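Hotel & Resort Briefs
Feb 19, 2022

Quick one this time, sorry, the phone hasn't stopped. Main item first and then a couple of leftovers.

Brandberg Lodge has been picked for the Hurach list of small luxury stays. It's the first time in. Hurach takes 100 properties a year, across every continent, and most of the names are ones you'd expect: big lakefront places, old palaces, the usual islands. Brandberg has 8 suites and a gravel road. So a bit of a surprise, even to the people who run it.

For anyone new to these emails, the lodge opened as a walking camp under the Fondari group and was tents only for years. Then came the stone suites, then the pool, then the kitchen garden that everybody writes about. Fondari sold two of its other camps to pay for all this. We said at the time it was a gamble. Still think so, but it's looking like a better one.

What the Hurach inspectors liked, going by the entry: the beds, the breakfast, the quiet. The night walk with the tracker got its own paragraph. They were less keen on the transfer from the airstrip (long, bumpy, no water in the car on the way out) and the wine list, which they called short. Fair on both. Fondari tells us the cars are being replaced in May and the wine list is "under review," whatever that means.

Rates. Low season suites start at $784 a night, all meals in, drinks and laundry extra. The whole lodge can be taken for $3628 a night in the same months, which for a family group works out a good deal cheaper than booking the suites one by one. High season rates not out yet. We've asked twice. Will send as soon as they land.

Booking notes, becuase we get asked every time:

Minimum stay is two nights. Three over the holidays.
Kids welcome in the two end suites only.
Pay the deposit in dollars if you can, the card fee on other currencies is steep.
If you had a credit from a canceled 2020 trip it is still good, but you have to call. Not email. Call.

Sister property Mokgethi, down on the river, didn't make the list. It wasn't entered, they say, as half the rooms were shut for the new roofs. Rooms are open again now and the deck has been been rebuilt further back from the bank. We like Mokgethi a lot and for a first trip we'd maybe even send you there before Brandberg. Flatter walks, shorter drive, better fishing.
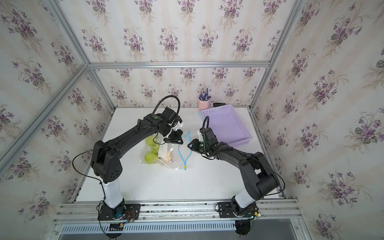
One reader wrote in to say that she stayed at both last year and would swap the order: Brandberg first while you still have the energy for the hills, then Mokgethi to sit by the water and do nothing. She also says to ask for the suite furthest from the kitchen, as breakfast prep starts early and sound carries. Good tips, thanks for those. Keep them coming.

Leftovers. The combined rate for both lodges is back, four nights minimum, ask us for the sheet. The printed Hurach book ships later in the spring and we'll have a few copies at the office, first come. More next time, have to run for a call.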